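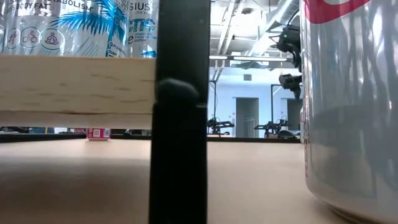 **Figure 4.** Front-of-pack messages on two drink cans. The left can carries a palm-tree graphic and three activity icons; the wording "LIVE FIT" can be read on the can to its right.

### 4.2 Activity cues and the reading of health messages

The second part of the survey looked at how shoppers understand pictures and short phrases that link a drink with exercise. Labels of this kind seldom make a single, clear statement. A word about the body may be printed close to drawings of people running, cycling or sitting in meditation (Figure 4), and the shopper is left to decide how the two are connected. Earlier work on breakfast cereals and yoghurts suggests that many people treat such drawings as part of the claim itself. The present study asked whether the same holds for cold drinks bought singly and in a hurry.

A total of 1370 adults completed the questionnaire in May, at shops in Haruna and Midau. Each was shown mock labels prepared for the study under the made-up brand names Restora and Ulteck. The two sets of labels had the same list of ingredients, the same nutrition table and the same background colour. The Restora labels carried three small activity icons, while the Ulteck labels carried a plain band in their place. Respondents were asked to say in their own words what the drink would do for a person who had one each day, and then to rate how healthy they thought it was.

Of those shown the Restora labels, 56 per cent mentioned weight, fitness or energy in their written answer. The figure for the Ulteck labels was 38 per cent. The gap was widest among respondents who said they rarely read the nutrition table, and it narrowed, without closing, among those who said they read it often. Age made little difference once reading habits were taken into account. Ratings of healthiness moved in the same direction but by a smaller amount, and in Midau the difference in ratings was too small to be relied upon.

The written answers also show some doubt on the part of shoppers. Several respondents in both towns took the icons to mean that the drink was meant for people who already exercised, and a few read the seated figure as a sign that the drink would help them sleep. Such readings are not covered by the current guidance on claims, which deals with words far more fully than with drawings. Where a drawing and a phrase share the same face of a can, the guidance gives no method for judging them together.

Two limits should be noted. The labels were shown flat, on paper, whereas a can on a shelf shows only part of its surface at any one time. The sample was also drawn from shops open before noon, and evening customers may differ. Section 4.3 considers the effect of type size, using the same respondents.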